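How to Bring an Automatic Sleeving Cutter Into a Hand Assembly Room

By Macarena Cáceres
September
8 min read

Most writing about automation on the shop floor is about the machine. This guide covers the weeks before and after one arrives, using a small job as the case: cutting braided sleeving to length for cable assemblies. It is based on the changeover we did at the Wernstead shop, where 17 people build harnesses and ground straps. The steps should carry over to most cut-and-prep jobs.

1. Write down the job as it is done now

Start with the people who do it. Sit at the bench for a full shift and write down every motion, including the ones that are not in the work instruction. Our instruction for sleeving had four lines: pull, measure, cut, tray. The real job had a lot more in it. Noman Sial, who had been on that bench the longest, smoothed each length with his thumb before measuring, because braid that has been bunched up measures short. He also turned the spool by hand to take the pull off the material. Neither step was on paper, and both ended up as settings on the machine.

Ask what goes wrong as well. Keep the answers in the words people use. "It grows" turned out to be the most useful note I took. It meant the flattened tube gets longer and narrower when pulled, then relaxes after the cut.

2. Split the job into parts

Go through your notes and mark each step as feeding, measuring, cutting, handling, or judging. A cutter will usually take the first three. Handling can be automated but costs much more. Judging is where you need to slow down.

On our bench the judging was all about the cut end. Braid has nothing holding the strands together once it is cut, and metallic strands spread sooner than the textile ones do. A person decides whether an end is good enough to go under a ferrule, needs a trim, or goes in the scrap bin. We left that decision with the operators and still do.

3. Agree on what a bad end looks like

Do this before the machine is ordered. Put a set of cut pieces on a table, give everyone on the crew the same pieces, and have each person sort them alone. Then compare. We had three people and got three different sorts. The disagreement had been there for years and had never mattered much, since each person cut and finished their own work. With a machine cutting for everyone, it matters a great deal.

Write the limit down in plain terms and keep physical samples at the bench. Replace the samples when they get handled too much. A loose fringe gets worse every time somebody picks it up.

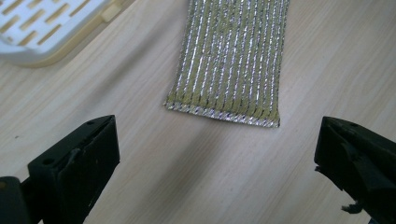
Silver and olive-green braid with a straight cut and a frayed end.

A cut can be square and still leave an end you can't use. Keep those as two separate checks on the sheet. Squareness tells you about the blade and the feed. Fraying tells you about the blade too, but also about the tension, the braid itself, and how the piece was handled on the way to the tray. When both are logged under "bad cut," maintenance gets called for problems that a tension change would fix.

4. Set up the cutter with the operators in the room

The vendor's technician will want to do the setup alone and hand over a finished recipe. Ask for the operators to be present and put it in the purchase order. We bought a Skolden feed-and-cut unit, and Simone Magalhães and Noman Sial stood through the whole setup. In order:

Load the spool and thread the braid with the feed rollers open.
Close the rollers to the lightest pressure that moves the material.
Run ten pieces at your most common length and let them relax before measuring.
Correct the length in the recipe. Leave the roller pressure alone.
Check both ends of each piece against the bench samples.
Save the recipe under the part number, with the initials of the person who ran it.

Do one material at a time. Bare metal braid, textile braid, and mixed braid all behave differently, and a recipe for one is a poor starting point for another. If your material allows a hot cut, treat that as a separate trial with its own extraction and its own sign-off.

5. Run both methods side by side

Keep the hand bench open for at least 2 weeks. Send the same part numbers through both and log scrap, trims, and time. Our machine cut a batch of 95 pieces in less time than it took to fetch the work order for the next one, so the wait moved straight to finishing. Ferrules and heat shrink were now the slow step. Look for this early. If you don't staff the next bench, the people there will get the pressure and the cutter will get the credit.

Expect to find the limits of the machine in this period. Ours does poorly on very short pieces, and we still cut those with shears. We also cut by hand when an order is for a few pieces and loading the spool would take longer than the work.

6. Say what happens to the people, and say it first

I got this wrong. We announced the machine in a morning meeting and planned to talk about roles once we had numbers. By lunch the crew had filled in the rest for themselves. Mehwish Awan came to my office and asked whether she should be looking for other work. She should have had that answer before the quote was signed.

Settle these points with management beforehand and give them in writing:

Whether any positions are being cut.
Who will run the machine, and whether the pay grade changes.
What training is paid for, and when it takes place.
Who can stop the machine. At our shop it is anyone on the bench.
What will be measured, and whether it will be tracked by person.

No jobs were cut here. Cutting used to be spread over three people and is now part of one person's day, on a rotation. The other hours went to finishing and inspection. Two of the three got a higher grade for running setups — the third asked to stay on hand work and did.

Some of what changed is harder to put on a list. Sleeving was a sitting job where people talked. The machine is on its feet, in a corner, and louder. Mehwish likes that her wrists don't hurt at the end of a shift. Noman says the day is longer. Both of these belong in your review, and the second one is why we rotate every two hours.

7. Review at 70 shifts

By then the novelty has worn off and you have been through a few blade changes. Bring the log, the bench samples, and the crew. Go through the scrap by cause, then ask what people have started doing that is not in the instruction. There will be something. Ours had put a strip of felt along the outfeed so the cut ends would not catch on the lip. It has been added to the instruction, with a line for replacing the felt when it gets fuzzy.

Update the recipes, retire the ones nobody uses, and set the next review before people leave the room.

Recent guides

Writing a Work Instruction With the People Who Do the Work
Blade Changes: A Log Sheet That Gets Filled In
How Moromport Moved Its Crimp Line to Two Stations
Rotation Schedules for Small Crews, by Noman Hashmi
Storing Braid and Sleeving: Notes From the Durrani Stockroom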